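Vondeo sets money aside for a second robot arm

Wednesday, September 23, 2020

Vondeo, the building services company that looks after the offices at Tremblay and two older properties across the river, has agreed on a budget for its second robot arm. Those of us who have been following the talks since May can finally stop asking Lise Fraser about it in the elevator. She has been very patient with all of us, and she was smiling when she came out of Monday's meeting with the signed sheet in her hand.

The plan is to lease one arm with a two-finger gripper for 6 months, with a choice to buy at the end of that time. Leasing costs a little more per month than the group had hoped to pay, but it leaves room for spare fingertips, a proper cart and a service visit, all of which were left out of the first budget and caused a good deal of trouble later on. "Last time we bought the arm and then went looking for money to buy everything that goes with it," said Fraser, who runs purchasing. "I would like to do it the other way around, and I think the crew would too."

Three suppliers sent in quotes. Cavar came in lowest on the arm itself, while Ikitix offered the longer warranty and two days of training on site. Csaba Sipos, who will be in charge of the equipment day to day, went through both offers line by line with the accounting office, and a final choice is expected once the delivery dates are confirmed in writing. The third quote arrived without a price for shipping and was set aside, although the supplier has been invited to try again next year.

Anyone who has walked the upper floors with Darcy Charbonneau will know why the list of jobs took so long to settle. Darcy and Chantal Lapointe timed 47 small chores over the spring and summer, from checking window latches to wiping down sills, and gave each one a mark for how often it comes up and how awkward it is to reach. Some 80 hours went into that list, and it was worth every one of them, as it showed that the evening round would get the most use out of a second arm. The daytime jobs are still on the list - they have only moved further down the page.

There is still some planning to do before anything is delivered. Colton Chisholm is measuring the service elevator and looking for a storage room with an outlet that isn't already spoken for, and he would be glad to hear from any tenant with a closet to spare. A small amount has been kept back for floor repairs as well, after a lively talk about cart wheels and old carpet that ran well past lunch.

Window work was given its own line in the budget, and it is the part that Chantal argued for hardest. Frames take up a lot of the evening round, and a gripper has to come in close to a brown rail or a narrow latch strip without bumping the glass, at an hour when the pane is full of ceiling reflections and the lights of the city behind them. The new budget pays for softer fingertips and a few extra evenings of practice, and Chantal has already put her name down for the first one.

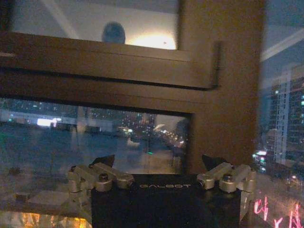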